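Moisture readings before the floor goes down

July 8, 2020

The slab in the Willton house read 13 percent on the pin meter in January and I almost started laying boards that week. Pin meters are calibrated for wood, so a number off concrete tells you very little. I drilled for in-slab probes instead and logged relative humidity for 17 days.

The planks sat in the same room with the boxes open and spacers between the layers. I had 926 square feet to cover and ordered one extra bundle for cuts. 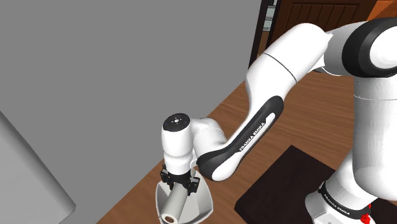 Plank grain, warm brown with streaks. Rendered.

Total for boards, underlayment and probes came to $2,441. The probes can be reused if you clean the sleeves — I didn't the first time, and lost two. Next up is the hallway, where the old adhesive still has to be scraped off.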